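Teaching two arms to open a zippered pouch, a thread for the people who asked after my last post. I promised to keep it short and I already know I won't, so get yourselves a drink.

1/ The job sounds like nothing at all. Pouch on the table, zipper shut. One arm holds the end of the pouch, the other takes the zipper pull and slides it along. Any six-year-old can do it on the way out the door. It has taken up most of my April evenings, and I've loved nearly every one of them!

2/ For anyone new to this, I don't write out the movements. I hold a matching pair of small arms (the leaders) and move those, and the bigger black pair over the table (the followers) copies my hands as I go. The computer saves the joint positions along with everything the cameras see. Do that enough times and you have something a model can learn from.

3/ I call my setup Dudia, by the way, both arms together, the way you'd name a boat. So when I say Dudia did this or that, please picture me sitting at the side, hunched over the leader arms with my tongue sticking out.

4/ The first thing I had to learn was to stop looking at the pouch with my own eyes. The model never gets my view. It gets the cameras, and the ones on the wrists matter most by far once you're close in. So these days I do my practice runs watching only the wrist view on the screen. It's horribly hard for an evening or so and then it suddenly gets easier, a bit like backing up a trailer.

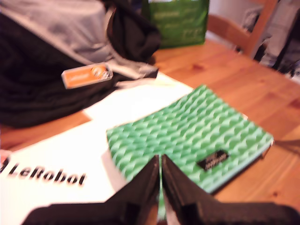

5/ Approach slower than feels natural. My early runs were fast because I was proud of being fast, and when I played them back there was hardly a sharp picture in the last few inches, exactly where you want the good ones. Now I come in at a walking pace, let the fingers settle for a moment, and only then close them.

6/ Closing is its own little art. On my leaders the trigger closes the gripper all the way if you squeeze without thinking, and soft cloth gives you no warning (you can't feel anything through the leader, there's no push back). I squeeze until I see the fabric move on the screen, then a hair more, then stop. My thumb remembers it now, which is lovely, except that I've started doing it with the TV remote.

7/ Where to hold the pouch was a long argument with myself. Hold it in the middle and the whole thing folds up like a taco when you pull. Hold it near the end, by the start of the zipper, and the tension runs along the teeth. I went with the end, and everything after that got simpler.
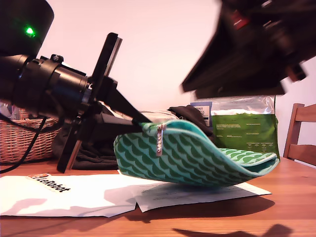 One finger on the near end of the pouch, the other arm on its way somewhere.

8/ Using both leaders at once is like learning piano, left hand and right hand each with their own part. What I do is go over the left part alone a few times, then the right part alone, then both together at half speed. I don't save any of those. Recording starts when I can get through it without talking to myself.

9/ About recording. My first full set was 109 runs, done over far too few evenings, and I was so pleased with that number. Then I sat down on a Wednesday and watched every single one (with snacks), and I kept 72. The others had me hesitating, or dropping the pouch, or bumping one arm into the other and pretending I hadn't.

10/ Should you throw away the ones with mistakes? I go back and forth on this. A run where the grip slips and I calmly go back for it is a good run, to my mind, and I keep it. A run where the grip slips and I panic and wave both arms about is a comedy, and the model doesn't need to learn comedy from me. Others keep everything and get good results, so please treat this as one person's habit.

11/ I moved the pouch between runs, a little left, a little right, turned a bit. At first I moved it far too much, all over the table, and the model learned a sort of average of everything and would reach for a place in between. So I went back to a small patch, got that solid, and then let the patch grow. I write the rough position in a notebook from the Akgül stationery shop, and half those notes are arrows that only I understand.

12/ Now the zipper pull, my dear enemy. It's tiny, it's shiny, it flops to one side or the other every time, and the gripper fingers are big flat things that weren't made with it in mind. My best trick so far is to come at it low and from the side, so that one finger slides in behind the tab before the other one closes. From straight above I missed more than I caught.
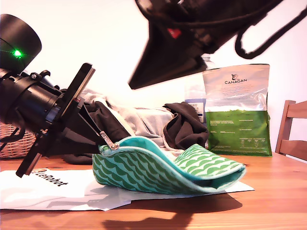
At the zipper pull, with the pouch partly open.

13/ Once you've got it, the pull itself wants a long even movement of your whole forearm. If you do it from the wrist you make a little arc and the zipper binds. I put a strip of tape down beside my leader arm and followed it with my elbow, and my next batch of 32 had hardly a jerk in it. Cheapest upgrade of the whole month.

14/ Somebody at the Clelham robot evening asked me why I don't tie a loop of string to the zipper pull, which would make it all so much easier. It would! I did it for a weekend and it worked very nicely, and then I took it off again because I wanted to know whether the plain one could be done. If you're just starting, tie on the string. There's no shame in string.

15/ How's the model doing, you ask. It finds the pouch well. It takes the end well. It gets to the pull and then sometimes it closes its fingers beside it, very sure of itself, and carries on sliding an imaginary zipper with great dignity. My guess is that my demonstrations all look so alike in that moment that it has learned the motion better than the looking. The next batch will have more slow corrections in it, on purpose.

16/ I label my runs in a small script I call Asance, just start, grip, pull, let go, with a mark for each. It's ugly and it does the job. If enough of you want it I'll tidy it up and put it somewhere, but please be kind about the variable names.

17/ One more thing for the wrist-view practice people, and then I'll let you go. Things get very big very quickly up close, so the cloth can fill most of what you see and you lose track of which end you're holding. I look for something on it that doesn't repeat, a label or a seam, and steer by that. The scallop pattern looks the same everywhere and will fool you every time (it fooled me for a week).

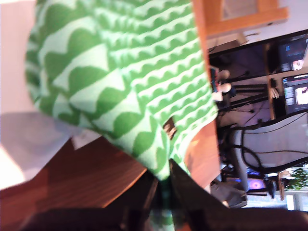

Do I need two arms to begin teaching tasks like this?

One arm is plenty for a first project. Pick something where the object stays put by itself, such as lifting a soft cloth and dropping it in a box, and add the second arm when you run into a job that needs a holding hand.

18/ My wrists are telling me to stop typing. Tomorrow after supper I'm starting the new batch, pouch turned the other way round, and I'll post how the first few go, good or bad. If you've ever taught an arm to do up buttons, please come and tell me how, I've got a cardigan in mind.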